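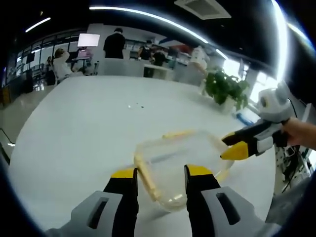 Table and lunch room help wanted – part time, starts March

Tasgate shared workspace, second floor, Rocha Building

Posting this fast as our last person moved away and the lunch room is already showing it. We need someone to look after the tables, the food containers and the plants. Real job, regular pay, small hours. Please read all of it before writing in, half the emails last time asked things that are on the page.

What the job is

Clearing and wiping tables after lunch. Mostly the big white rounded ones. White shows everything – crumbs, pepper, pencil shavings, bits of potting soil. A quick swipe just moves it to the other side, so we want crumbs picked up first, then a damp cloth, then a dry one. Spray goes on the cloth and not on the table.

Containers. People leave them. Clear plastic ones are the worst, you look right across a table and miss them. Every container left out after 2 pm goes to the sink, gets washed, dried and put on the open shelf with its lid if it has one. Names on tape stay on. No name, no lid, still there at the end of the month – goes in the give-away crate by the stairs.

Plants. There is one on most of the tables. Leafy ones, they drop stuff and they need turning. Water when the top of the soil is dry, not by the calender. Wipe the leaves now and then, dust makes them look sad. Lift the pot to clean under it, don't go around it. Some of the pots are heavier than they look.

Loose items. Books, little boxes, chargers, glasses cases, whatever got left on the edge of a table. Don't stack them on the windowsill. They go in the gray drawers by the door, and you write it on the sheet. If somebody is clearly still using the table leave it all alone and come back.

Also, when there's time:
– refill napkins and dish soap
– wipe fridge handles, microwave doors, the light switch
– sort the lid drawer (you will hate the lid drawer)
– take compost down, bin is in the side yard, code will be given
– check under the tables for gum. sorry

What the job is not

No floors, no bathrooms, no trash hauling. Curkent has the cleaning contract for those and they come in at night. No cooking. You are not anybody's waiter, and if a tenant asks you to wash a pan with last week's chili in it you can say no and send them to Shanthi.

Hours

1 pm to 4 pm, weekdays. Could be split between two people if you apply together, we've done that before and it was fine. Lunch room seats 70 and it's busiest right before you get in, so expect the first half hour to be a lot and then it gets quiet. Plenty of people here work at the tables in the afternoon so the room is rarely empty. You'll be wiping near folks who are in the middle of something. Headphones ok, one ear please.

Summer hours may be shorter. We'll tell you a month ahead.

Pay

Hourly, paid every two weeks, rate is on the sheet we send when you write in. Paid trial shift, everybody gets paid for it whether it works out or not. Free lunch if there's a tenant lunch on (there often is). Bus pass covered after the first 30 days. Bike room is free, ask for a tag.

Who we want

Someone who notices things. Experience in a cafe, school cafeteria, hotel breakfast room, church kitchen, your own house with kids in it – all good. No degree, no resume needed. You should be ok standing for the shift and lifting a full dish tub. If you need a stool for the sink part we have one. Some English, enough to read a label and leave a note. Spanish or Urdu also handy here.

Allergies – we use unscented soap and a mild spray from Vodel, but people bring in nuts, shellfish, everything. Gloves supplied, non-latex. If it's a serious allergy please say so up front and we can talk about it.

Students are welcome. Retirees welcome. Must be 18 or over for insurance reasons.

How to apply

Write a few lines to Shanthi Siddiqui, building manager. Put LUNCH ROOM in the subject line or it'll get lost with the tenant mail. Tell us:
– your name and best way to reach you
– which days you can't do, if any
– where you've done anything like this, even informally
– when you could start

Or drop a note at the front desk, Room 421, mornings are best. Desk closes at noon for lunch, opens again at one. Please don't call the main line, it goes to the tenants and they don't know anything about this.

We'll read them as they come in and invite 4 people for a trial shift. Trial is one afternoon, Shanthi shows you the room, where cloths and tubs live, then you do it with her around for questions. You'll hear back by the end of that week, yes or no.

Wear closed shoes. Bring a water bottle. Aprons are on the hook, take any one that's clean.

Posting stays up untill filled.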